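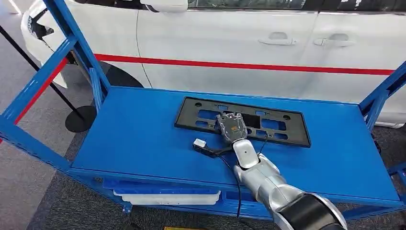
Page last changed: November 2020

Ticket: Rendwood block B, level and grid mismatch between architectural and structural models
Status: Closed
Priority: High
Affects: Costache standard project template, all linked files for Rendwood
Raised by: Festora, architectural team

Problem as reported

After the February template update, the structural model no longer lines up with the architectural model in block B. Floor slabs on levels 03 to 07 sit 48 mm low in section. Grids C to F are correct in plan on the ground floor sheet but shifted on every upper floor sheet. Blocks A and D are not affected. Door schedules for block B list 11 doors with no level assigned.

The stair core drawings cannot be issued until this is fixed.

Checks carried out

1. Opened both models detached from central and compared the survey point and project base point. Survey points match. The base point in the structural model has been moved vertically by 48 mm.

2. Compared level names. Architectural uses finished floor level, structural uses top of slab. The build-up for the residential floors is 48 mm in the current specification, so the size of the offset is expected. It has been applied twice, once in the level heights and once in the base point.

3. Checked grids. Grids C to F in the structural file were unpinned. They had been given different 2D extents on the upper floors, and C and D had been redrawn by hand at level 02.

4. Opened the block B door schedule. All 11 doors belong to a group that was copied up from level 02 before the levels were renamed. The group kept a reference to a level that has since been deleted.

5. Purged and audited a copy of the structural file. No errors listed. File size fell slightly. Offset unchanged.

First attempt (did not work)

Reloaded the structural link using shared coordinates. Slabs moved to the right height in block B, but the plant room steelwork on the roof then sat 48 mm high. Link removed and reloaded from backup.

Second attempt

- Base point in the structural model returned to zero, clipped.
- Structural levels left at top of slab. Names given the suffix SSL so they are not confused with FFL.
- Roof steelwork rehosted to the roof SSL level. It had been hosted to a reference plane.
- Grids C to F deleted and copied in again using copy/monitor from the architectural model, then pinned.
- Door group ungrouped, doors rehosted level by level, group rebuilt.
- Shared coordinates published once, from the site model only.

Result

Sections 1 to 4 through block B checked at 1:50. Slabs and finishes agree on all levels. Roof steelwork agrees. Door schedule complete, no blank levels.

One item left over: the riser opening beside the stair on level 05 is drawn 400 mm wide in the structural model and is missing from the architectural one. It has nothing to do with the offset and has been passed to Vitik under a separate ticket.

Notes for other projects on this template

Do not move the base point to allow for floor build-up. Set it in the levels. Grids are to be pinned on the day they are copied in. Any project started before the template update should have step 1 above run on each linked file before the next issue.

Contact the model support desk | © Costache | Back to top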